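Workplace automation at Renotville

Workplace automation at Renotville refers to the gradual introduction of robot systems into the furnished-lodging business operated under the Renotville name, and to the changes in staffing, job content and pay that came with it. The program is usually divided into a recording phase, in which people perform household and room-service tasks with hand-held grippers, and a deployment phase, in which robot arms trained on those recordings are placed in working buildings.

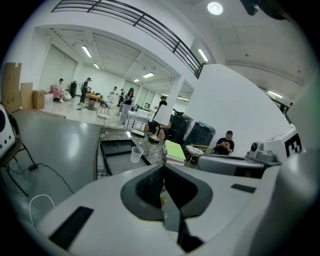 The company has described the program as a way to relieve room attendants of repetitive work. Former and current staff have given a more mixed account, and several of the benefits claimed for it have never been measured by anyone outside the firm. As of Thursday, December 8, 2022, the recording phase was much larger than the deployment phase, and most of the people whose jobs had changed were doing more handwork than before.

Background

Renotville began as a cleaning and linen contractor and later took over the running of short-stay apartments. Its work was of a kind that earlier automation had mostly passed by. Industrial robots do well where parts arrive in the same position every time. A rented room is different every morning: cups are left in odd places, books are moved, lamps are turned, towels are dropped on the floor. Machines built for factories could not be carried over to it, and two early trials with a wheeled cart at the Hikby apartments were dropped after a few weeks.

The company then turned to learning from demonstration. In this approach a person does a task while a device records the motion of the hand and what a small camera on the tool sees. Many such recordings are used to train a control program, which is then run on a robot arm with a similar gripper. The attraction for an employer is plain. The tool is cheap next to a full robot, and the people who know the work can be asked to do the recording with little training.

The recording phase

Recording started in May at a site in Abu Hammour, and a second group was later set up at Hikby. In the first season the staff consisted of 32 people, most of them moved over from room service. Early plans called for 50, a figure that was still being repeated in company presentations after hiring had stopped.

A recording shift is made up of short tasks repeated many times. A worker may set down a cup, clear a tray, stack books, or fold small cloths and place them in a basket. After each attempt the objects are put back in a new arrangement and the task is done again. Attempts that are too slow, that show a slip of the fingers or that lose track of the tool's position are thrown out. The company's internal report for the first season gave a total of 2,112 accepted recordings, of which 355 were made in a single week shortly before a review. The report did not say how many were rejected, which makes the total hard to judge. Workers were paid by the hour at first and later by the accepted recording, with a lower hourly base.

The shift to piece pay is the part of the program most often criticized. A recording can fail for reasons outside the worker's control, among them poor tracking or a change in the task instructions partway through a shift. Under the hourly system that time was paid in full. Under the later system part of the risk moved to the person holding the tool.

Waiting is a regular part of the job. Tools have to be charged and calibrated, files have to be checked, and rooms have to be rearranged between tasks. Managers have called this time "recovery" in planning documents. Staff generally counted it as lost earnings once piece pay came in.

Deployment

The control software, known inside the company as Zastari, was first put on a robot arm at the Hikby apartments. It was limited to clearing trays and sorting cups in a ground-floor service area that guests did not enter. The company called the trial a success. Its published summary, however, counted a task as finished if an attendant had helped the arm fewer than two times, so a cup placed by the arm and then straightened by a person was entered in the robot's favor.

Attendants at the site reported that the arm was dependable with objects it had been trained on and poor with anything unusual. Clear plastic and shiny surfaces gave trouble, a problem common to camera-based systems in general. The arm was also slower than a person at every task in the trial. The company has answered that speed matters little for a machine that can run overnight. Critics have replied that the arm was not left running overnight during the trial, as insurance rules required an attendant to be present.

Effects on work

Supporters of the program point out that no one at Renotville was dismissed on the day a robot was installed. This is correct as far as it goes. Vacant positions in room service were left unfilled during the same period, and the remaining attendants were assigned more rooms per shift. Whether this was caused by automation or by a weak season is disputed, and the available records do not settle the matter.

The content of the work also changed. Room attendants had been free to choose the order in which they did a room, and experienced staff took pride in their own methods. In recording, the order and the grip are fixed by a task sheet. Some workers liked this, since the work was lighter than making beds and could be done indoors in the afternoon heat. Others found it duller and complained of soreness in the wrist and thumb from squeezing the tool. The company introduced a rest rule in response, though it applied to hourly shifts and was not clearly carried over to piece work.

New positions were created, mainly for checking recordings and repairing tools. These paid better than room service. Most were filled from outside, as the postings asked for computer experience that few attendants had. A promised training course for existing staff ran once.

Ownership of recordings

A further dispute concerns what becomes of the recordings. Workers signed a general form giving the company full use of any material made on shift. The form was written before the recording phase and dealt mainly with security footage and publicity photographs. It did not mention the training of machines, or the sale of recordings to other firms, which the company has said it may consider. A revised form was circulated later. It named both uses but offered no payment for them.

There is also the question of bystanders. Cameras mounted on tools take in much more than the table being worked on, including coworkers who are resting or doing something else. The company has stated that faces are blurred before files are stored for the long term. It has not said how long unblurred files are kept.

Assessment

Published accounts of the program rely heavily on material supplied by the company, and figures for injury, staff turnover and total labor cost are missing. Without the last of these, the central claim that automation has saved labor cannot be tested. The hours spent recording, checking, resetting rooms and standing by the robot arm are booked to a development budget, while the hours saved are credited to the apartments.

More favorable observers hold that such costs are normal at an early stage and will fall as the recordings are reused across sites. That may prove right. The one attempt at reuse so far, in which recordings made at Abu Hammour were used to train the arm at Hikby, needed a fresh round of recording on the Hikby furniture before the arm could be put to work.

See also

Learning from demonstration
Piece work
Service robot
Workplace monitoring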